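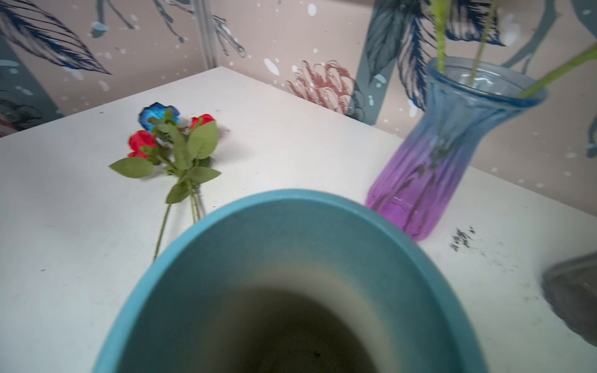 Sakow Robotics Club forum > Student projects > Flower sorting, two-arm cell

tikau_left
Posted April 15, 2022

Status for the flower task. We have 35 episodes recorded with artificial roses and carnations, and 17 of those are usable. Most of the rejects come from the left arm. It closes on the stem too low, the head swings, and the stem rotates in the fingers before it gets to the vase. Wrist view is fine until the rim of the target vase gets close, then the rim takes up half the picture and the stem ends go behind it.

Proposal: regrasp higher, just under the leaves, and slow the last part of the approach.

ribbed_vase
Reply to tikau_left

Disagree on the regrasp. It adds a second contact and a second way to fail. The D'Souza handout says one grasp per stem for the term project, and I would like to stay inside that. Slowing the approach is fine with me.

What is the wait after gripper close?

tikau_left
500 ms. I tried less in March and the head was still moving when the arm lifted.

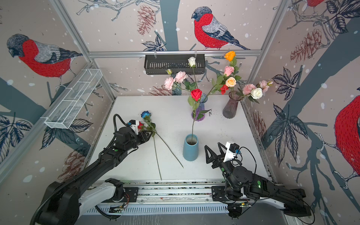 With two stems close together the left gripper also tends to push the neighbor. I would like to add a rule to the task sheet that stems start a fixed gap apart — otherwise we are training on a mess we made ourselves.

ohm_again
Please don't add that rule. The Rorora judges place the flowers, and they have no reason to be neat. If the policy only sees separated stems it will fail on the first overlap.

Separate point: the blue rose and the red ones should be labeled by color in the log. At the moment they all say "rose".

ribbed_vase
Agree with ohm_again on overlap, and on the labels.

tikau_left
OK, no gap rule. I still want the higher grasp tested. Three runs each way, same start layout, same vase, and we compare stem angle at release.

ribbed_vase
Fine, if it goes in a separate folder and doesn't get mixed with the 17.

ohm_again
Also wipe the table first. There are specks by the purple vase.

tikau_left
Will do. Label change is in the log template now, old entries still need editing.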